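Play kitchen worktop: refitting the sink and keeping small parts off the hob

bpollock73
Posts: 104

Reassembling a second-hand play kitchen for the nursery room at Floldale. White speckled worktop, four coil burners, drop-in steel sink with a curved tap, microwave on the shelf under the top cupboard. Two queries.

First, the sink lip sits proud of the worktop by 2 mm on one side. Second, storage. The cups and bowls have no home, so they end up in the sink or on the rounded end of the worktop next to it.

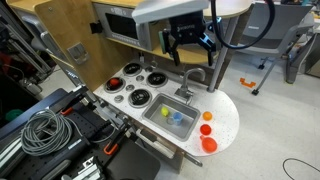

The cutout measures square, so I suspect the rim and not the board. I have not put any sealant in yet. Worktop height is around 700 mm if that affects anything.

Beathag Pollock

irnthorpe_joiner

Take the sink out and lay it upside down on a flat surface. If it rocks, the rim is bent and can be pressed back by hand. If it doesn't, look for old glue in the cutout. Do not use silicone. You will want that sink out again for cleaning.

Varkance

Disagree on the silicone. A thin bead of low-modulus stops sand and crumbs getting under the rim, and it cuts out with a blade in a minute. We have done every unit at our place that way.

irnthorpe_joiner

A minute with a blade, then half an hour getting the residue off a painted edge. Foam tape under the rim does the same job. 73 mm strips at the corners, butt the rest.

MacAulay_K

On storage: a rail with hooks only works for cups with handles. For plain cups and a bowl I'd fit a shallow tray under the worktop. Leave the sink as somewhere things can be put. Children treat it as a container whatever you provide.

Varkance

Agree with the tray. I would also check the knobs between the burners. Ours were push-fit and worked loose.

bpollock73

Sink is out. It rocks on the bench, so the rim it is. The knobs are tight, I tried all of them. Going with foam tape for now and will look again on Friday. Tray noted, although the space under the worktop is mostly taken up by the basin.

irnthorpe_joiner

Then mount it on the inside of the door. Short screws, check the thickness first.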